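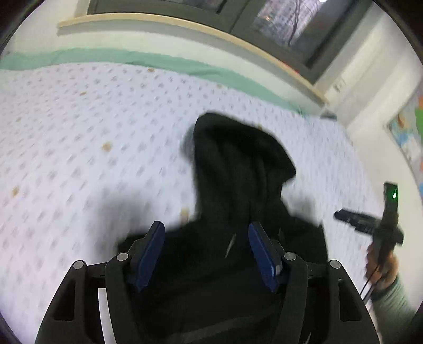 Page last modified: 2 November 2024

3.2 Collection of garment demonstrations

Demonstrations for the garment subset were recorded in private bedrooms with the Cilura hand-held gripper. An operator works the jaws directly, and a wide-angle camera fixed to the tool records the workspace. No robot is present during recording. Figure 1 gives one view from this camera, with a dark garment bunched between the two blue finger pads over a dotted bedsheet. The tree outside the window is bare, whereas the recordings made in May have foliage and stronger daylight behind the sill. We kept both conditions in the training split.

Figure 1. Tool-camera view during a garment demonstration. The garment is motion-blurred; the finger pads and linkage screws remain comparatively sharp. A second hand-held device is visible at right.

Each operator received the same written instruction: pick up the garment, lay it flat and fold it once. Grasp points were not prescribed. An earlier pilot, Gukmont, had asked operators to grasp at the shoulder seams, and the resulting policy failed whenever a seam was hidden under another layer of cloth. Free choice of grasp gave a wider spread of approach angles at the cost of longer episodes.

Bedding was left as found. Patterned sheets, blankets of a different colour and small marks on the fabric all appear in the data, and we made no attempt to mask them. Walls and windows were likewise retained, as the pose estimator depends on fixed background features when the garment fills the centre of the view.

Dark cloth was the most difficult category. Against the black body of the gripper, a black garment offers little contrast, and the boundary between tool and cloth is easily lost to the segmentation model. The blue pads provide a usable reference in these cases. We therefore labelled pad position in every episode and treated the cloth boundary as unknown where annotators disagreed.

Motion blur was handled separately. Episodes were rejected only if the pads themselves could not be located for more than five consecutive frames. Blur confined to the cloth was accepted, on the grounds that a deployed arm will meet the same condition when lifting at normal speed. After rejection, 1,365 episodes remained, of which 300 were held out for evaluation. The held-out episodes come from four homes that do not appear in training.

Labels were produced in Morin and exported to the Brimano format without resampling. Gripper width is stored per frame, and tool pose is expressed relative to the first frame of each episode. Section 3.3 describes the alignment of the two streams.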